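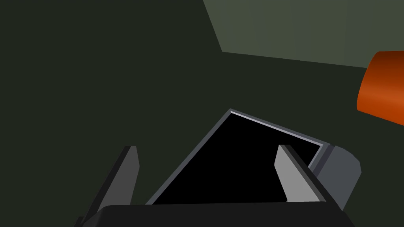
Fig. 1. Wrist view in the sim, fingers open, bin between them.

HOME ARM BUILD – HANDOUT 2
Gripper, wrist camera, first closes
Notes by Catriona Purves, shared workshop, Keldale

Typed up fast after the session, so read with the wiring sheet next to you. Corrections to me or pin them on the board.

What you should have before starting

Jatine gripper kit, screws sorted. Amoah board flashed with the class firmware (not the one it ships with, it will look like it works and then ignore the limits). A 5 V supply for the servo, separate from the board. Common ground between the two. Half the buzzing last time was a missing ground wire.

A laptop that can run the sim. Old one is fine, turn the shadows down.

Tape, marker, small file, the thin hex key. Bring your own hex key if you have one, the shared ones are rounded off.

Sim first

Same rule as Handout 1. Every move goes through the sim before it goes near the real arm. The sim doesn't know about your cable tension or the slop in your joints. It does know if you are about to drive the wrist into the table, and that covers most of what breaks.

Load the gripper file, switch to the wrist view. You should be looking over the gripper body with both fingers sticking up away from you. If the fingers come in from the top of the picture the camera is mounted upside down in the config. Flip roll, reload, don't go editing the finger offsets to make it look right. Kobe did that and spent the evening undoing it.

Left and right: when we say left finger we mean left in the wrist view. Not your left standing in front of the arm. Write L and R on the real fingers with the marker now.

Notice in Fig. 1 how much the gripper body hides. The near side of the bin is gone behind it. On a real bin you will be placing by the far corner and by the gap between the fingers, so get used to that early.

Setting the center

1. Servo unplugged from the linkage. Horn off.
2. Power the board, then the servo. That order.
3. Send the center command and wait for it to stop hunting.
4. Put the horn on square to the body. Nearest spline is good enough.
5. Connect the linkage, both sides, screws finger tight.
6. Trim in software until the fingers sit even.

Mine ended up at 1551 on the pulse width. Yours won't. Write your number on tape and stick it on the gripper body, becuase the board forgets it on a reflash and so will you.

If one finger leads the other when closing, check the linkage screws before touching the trim. If it still leads, swap the two links. They are meant to be identical, and on the older kits they weren't quite.

Finger spacing

Open limit first, then closed limit. Set open with the 20 mm spacer between the pads plus whatever the linkage gives you beyond that before it binds. Back off a touch. Closed limit is where the pads just meet, no squeeze. The squeeze comes from the grip setting later and if you bake it into the limit the servo cooks itself sitting idle.

File the finger edges if they are rough. Just the edges, leave the pad faces alone.

Cluttered layouts

An empty floor teaches you nothing about reach, so once the limits are in, load a messy layout. Ball, tray, cabinet, bits of tube, whatever. Drive in slowly from above with the fingers open and practice stopping. Stopping is the exercise. Pick a thing, say out loud which finger is closest to it, stop before you touch it, back out the way you came.

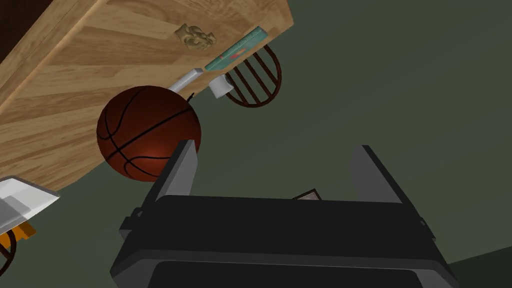

Can I run the servo off the same USB port as the board?

Use the separate supply. The board will run from USB all day, but a servo under load pulls the voltage down and the board resets in the middle of a close. You then get a gripper holding its last position with nothing in charge of it.

Back to clutter. Things that go wrong for nearly everyone:

Driving by the fingertips and forgetting the body. The body is much wider than the gap. It sweeps a big area at the bottom of the view and you only find out when something moves that you weren't aiming at.

Round things. A ball that overlaps a finger in the view may be in front of it or well past it, the one camera won't tell you. Move the wrist sideways a little and watch what slides against what.

Going too fast on the last bit. Set the speed cap to the slow profile below table clearance. It's in the config under approach, already written, just uncomment it.

Closing on something

Slow profile on. Line up so the object is centered in the gap, not only between the tips – look down toward the body as well. Close until both pads touch. Pause. Add grip a step at a time until it doesn't shift when you lift.

Odd shapes are better practice than blocks. With a block both pads land flat and you learn nothing about your alignment. With something lumpy, one pad touches first, the object turns, and you see straight away whether you were centered. In Fig. 3 the tan piece is upright between the fingers and wider on its left side near the top, so where along the height you grab it matters a lot. Try low, on the narrower part. Then try high and compare.

Fig. 3, tan piece between the fingers
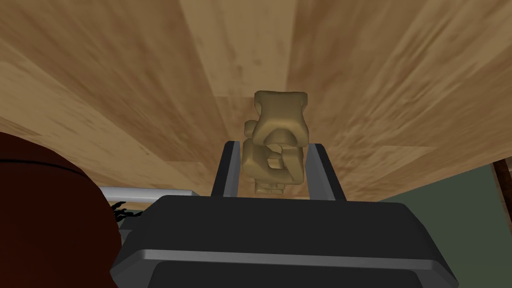 Kerubo Kinyua disagreed with the grip steps when these notes went round, and wrote that adding grip before lifting hides bad alignment, so she would rather lift a hair on light grip, see which way it leans, put it down and go again. I tried it both ways and I think she has a point for tall objects. For flat ones I'd stay with the steps. Do whichever, but write down which one you did or your log is useless.

Log sheet, keep it short:
– layout name
– center number and grip setting
– pad that touched first, L or R
– held after lift, yes or no
– anything you changed between tries

Change one thing per try. Really one.

Moving to the real arm

Only after a clean run of the open, approach, close, lift, lower, open cycle in the sim with the same settings. Then:

Clamp the base. Someone else's hand on the switch, not yours. Cable tied back at the elbow with a loop left for wrist rotation, then rotate by hand to both ends and watch the loop. If it goes tight anywhere it's too short.

Run the cycle in air first. Nothing between the fingers. Then foam. Then the real object. No glass, no tools with edges, nobody's phone.

If it does something you didn't ask for, kill power and leave it where it stopped until you've looked at the log. People always straighten it up first and then there is nothing to look at.

Homework

Finish the trim. Fill in one log sheet from the sim and one from the arm with the same object if you can. Mount the camera bracket but leave the screws loose, we align them together next time.

Also do the open-field check: park the wrist with the gap clear and the wall line in view, open and close a few times, and see if that line jumps. The line shouldn't move at all. If yours jumps on the real arm, the wrist joint is loose, tighten it before you do anything about the fingers. 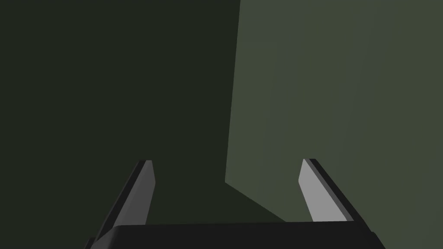

Skilemgate, 26 Jun 2021

Addendum from the second group. Same handout, different bench, so some of this only applies here.

The supplies at Skilemgate have the switch on the back. Put the arm so you can reach it without leaning over the wrist.

Fiifi Mahama's fix for the leading finger: thin washer under the link on the side that lags. Worked on his and on Mariama's. Don't stack them.

Firmware for the Amoah board has moved to the folder called class-new. The old folder is still there, ignore it.

The log sheet now has a line for cable loop, checked or not checked. Fill it in.

Step 6 in the center section: trim with the linkage screws snug, then tigthen fully and check again. Several people tightened after trimming and lost it.

Camera brackets for Handout 3 are in the drawer under the drill press. Take one, sign the sheet. Handout 4 waits until October, when we get the big bench back.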